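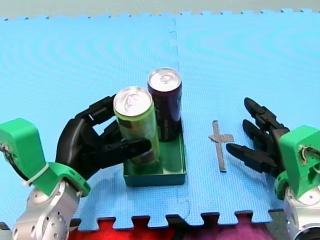 # Two hands, two cans, one tray

The student robotics club at Fluneck spends its Friday sessions on one exercise: moving drinks cans between a tray and a taped mark with two arms. Its secretary, a final-year student, explained the set-up ahead of the Cokeck handling contest in October.

"Each arm has its own side," she said. "The hands may not cross the middle without a call from the other operator." The wrist mounts are 3D-printed to the club's own drawing, now at version 4. Earlier ones split at the neck. "The cable tie is part of the design – it takes the side load."

Cans were chosen over blocks for a reason. "A block forgives a bad grip. A can tips, or it dents, and you lose points for both."
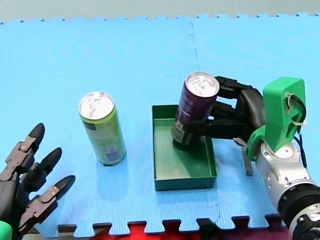

*The right hand on the purple can in the tray, with the green can standing on the mat.*

Control runs on Oltance, software written by an earlier year group. The club has logged roughly 2000 attempts with it. Most failures come from the thumb. "It closes a little late. The fingers push the can before the thumb is there to stop it."

A trial lasts 3 minutes, with 2 operators, who swap sides after each one.

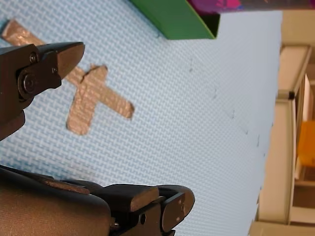 *The tape mark between the parts of the gripper.*

Placement is judged against the tape. "The can has to cover the crossing point. We argue about that more than anything else." The next job is a softer fingertip, to be cast in the Agbenyega workshop once the moulds are ready.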